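Progress report to the Wuyts Fund, 22nd February
Project: Skirnenton Community Cookbook and Supper Evenings
Prepared by Nighat Bugti

Hello again from Skirnenton! We're a little past the halfway mark now, and I have so much more to tell you than I did in September.

**Recipes**

The book has 30 recipes tested and written up, with 23 of those fully edited. Osaze Edet has been our chief tester, and he's wonderfully strict. He sends a recipe back if it says "cook until done," and the contributors have started doing the same to each other. We have a lot of soups. We'd love more breakfasts, and Horacio Orellana has promised to ask the families on his street, several of whom make flatbreads every morning without ever having written down a single measurement.

Getting those measurements has been slow work, but very enjoyable. People cook by the handful, so Horacio sits with them and weighs each handful before it goes in the bowl. One lentil dish took three visits, and it was worth every one of them (the version in the draft tastes just like the one we were served!).

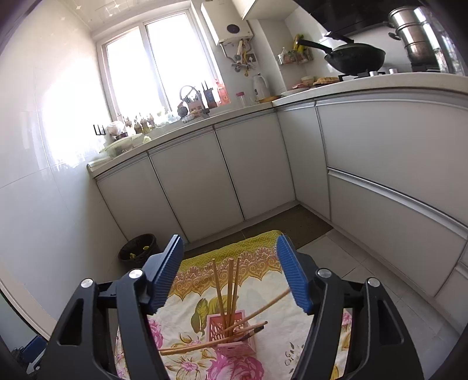 The stories that go with the recipes are coming along too. We asked for a paragraph from each cook and most have sent us two pages. Rhun Vaughan is trimming them down and checking every cut with the person who wrote it. He expects to finish nine more by the next report.

**Supper evenings**

Both winter suppers were full, and we had a waiting list for the second. The hall's oven struggles with more than two trays, so we've switched to dishes that can be cooked at home and kept warm. Guests from the Cimmont side of town came for the first time and have asked to host the next one.

**Money**

We have spent $2,940 of the grant so far, mostly on ingredients, hall rental and the translator's fee. Printing is still to come. Kilason has given us a quote that fits the budget if we keep to one color inside the book, and Toon Mertens is getting a second quote for comparison.

**Next steps**

- Finish editing the tested recipes
- Collect breakfast dishes
- Choose a printer
- Set the menu for the Cimmont supper

We'd be delighted to have someone from the Fund at that supper. I'll send the date as soon as the hall confirms it.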